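July, Vodbridge workshop, notebook 3
Started 9.40, writing this up over a late sandwich

Memory module job again. Same question as the last few pages - can the arm do a chore that any of us does half asleep. Pulling and refitting RAM is a proper shop-floor chore for us, the refurb bench gets through piles of the things and everyone hates it by mid afternoon. Also did an hour on the household list at the end, see below.

Setup: Satti arm, Wadeva fingers (long narrow pair, not the rubber ones). Wrist camera. Tower on its side, side panel off. Board green, four slots, expansion card left in on purpose as real machines come in with the card in.

Morning runs. 141 attempts in total at the whole cycle - open latches, seat module, press both ends till it clicks. 109 good by my count. Good meaning the module was level and both latches had come up. Did not count the ones I nudged. Better than last month but the bench would not put up with it. A person misses one in a few hundred, if that, and notices straight away.

What went wrong, in no order:
- one end down, other end proud. Most of them. Force reading looks fine becuase the first end takes all the load
- picked the next slot along. Slots all look alike from the wrist and the glare off the far side of the case does not help
- finger touching the CPU bracket on the way in. Only a graze but I stopped each time
- dropped module, twice. Pads on the fingers need cleaning, wipe with alcohol before the first run, not after lunch like today

Latch opening is the bit I'd call nearly solved. Tip goes in low, pushes outward, backs off. White latches found more often than the black ones, black on black on black is hopeless with the lights where they are. Tried the lamp lower. Worse. Tried it from the left with tracing paper over it, better, leave it there please.

Thin cables are still the thing. A twisted red and black pair runs down past the ends of the slots on this one and the planner has no idea it exists. I tucked it back by hand between sets. That is cheating if the claim is "no people needed", so for the write-up say one person, hands in the case every so often. Whoever talks to the Zorkimley lot about the trial, please don't promise cables.

Speed. Slow. I can do four sticks while it is thinking about the first. Does not matter overnight, matters a lot if someone stands there waiting.

Log file is 2743 lines, saved in the usual folder, I've marked the bad presses with a star. Force limit put back to the old value after the last set, CHECK THIS before running anything, I was in a rush.

Household list, short version. Same arm, same fingers, kitchen mock-up in the corner.
Cutlery from rack to drawer: fine for forks, teaspoons nest and it takes two.
Wiping the worktop: it wipes. Misses the strip by the wall every time.
Folding a tea towel: no. Well, a sort of parcel.
Jar lids: did not try, wrong fingers.

Odd that the fiddly job comes out ahead of the tea towel, but the board doesn't flop about. Everything is where it was a minute ago (apart from the cables). A towel is a new shape each time you touch it. So if anyone asks whether machines can do chores yet - stiff things, same place, good light, someone near by - yes, mostly. My mum's airing cupboard, no.

To do
New pads for the fingers, ask stores
Press both ends together with a flat bar? sketch on the back page, might foul the card
Second light
Matt tape on the shiny bits of the case if the glare carries on
Try the older beige tower, its slots are closer to the drive cage, wil be horrible
Get the latch check to look at each end seperately and not just say pass

Kit left powered down, arm brake on, tower still on the mat. Someone has had the small hex key again, need it for the finger screws.
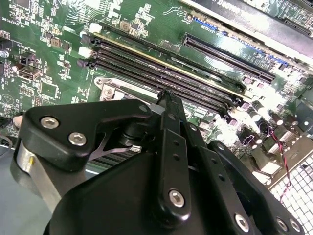 Next session I'd start on the slot mix-ups before the pressing. No use pressing nicely into the wrong one. Plan is to count in from the socket side each time and not trust whatever it picked last go. Give it a morning, then back to the one-end-proud problem with the bar if stores have a bit of flat ali going spare.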